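The Parts Bench at Jekitcombe
A small gallery by Waltraud Kuhlmann
January 13, 2023

So many of you have written to ask what the bench looks like these days that I finally sat down and made this page. It is a short one, I'm afraid, only two pictures for now, but I have been meaning to do it for a good long while and I would sooner put up something small than keep promising something grand!

For anyone who has wandered in from elsewhere, Jekitcombe is the workshop where we sort and look after small electrical parts for people who fix things: old vending machines, model railways, door latches, the odd church organ. Parts come in mixed up in all sorts of boxes (the last big lot, from Gaete, was 1185 pieces, and I don't think any two neighbors in it were the same kind) and they go out again sorted, so that whoever opens the packet can get straight to work. It is slow, pleasant, fiddly business, and I have loved it from the first box.

The trays are my great enthusiasm, as my family will tell you with a sigh. For years I used whatever was in the cupboard, jam jar lids and old baking pans and a soap dish I was rather fond of, and I was forever picking little screws out of the corners. A proper tray with low walls and a bright color is a joy. You can get your fingers in, you can see what you have, and a dark wire shows up beautifully against yellow, where it would vanish completely on my old brown desk.

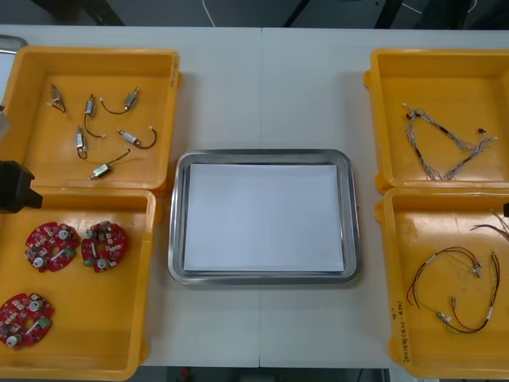 The white table with the yellow trays set out, little motors in the one at the upper left and round red circuit boards in the one below it. The steel tray has the middle to itself.

I do like to see motors lying with a bit of space between them. When I started out I would tip the whole lot in together, and then spend half the afternoon with a tangle of leads in my lap, muttering. Now they are laid in one by one, and it takes longer at the start and far less time at the end. The round boards want the same treatment, and I always pick them up by the rim if I can.

Then there are the solenoids, which I have a real soft spot for. If you haven't met one, it is a coil with a steel plunger running through it. Put current through the coil and the plunger moves, and when you take it away the spring sends it back where it came from. The sound is wonderful, a good firm clack. My grandson went through a phase of wanting to hear it over and over, and I must say I didn't need much persuading.

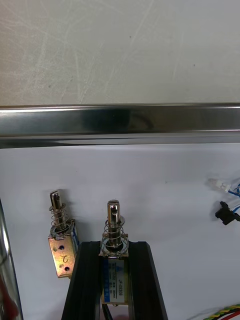
Two push-pull solenoids on the white worktop, plungers toward the steel bar. The one on the left has a 2 written on its metal body in dark marker.

I am a great believer in writing on things. Labels fall off and notes get lost, but a marker number on bare metal stays put for years if you let it dry first.

The next lot is from Merkia, around 400 pieces and mostly switches, so I hope to have more pictures up in February. If you have a tray of your own that you are proud of, do write and tell me about it. I read every letter, even if the answers are sometimes a little slow in coming.

Waltraud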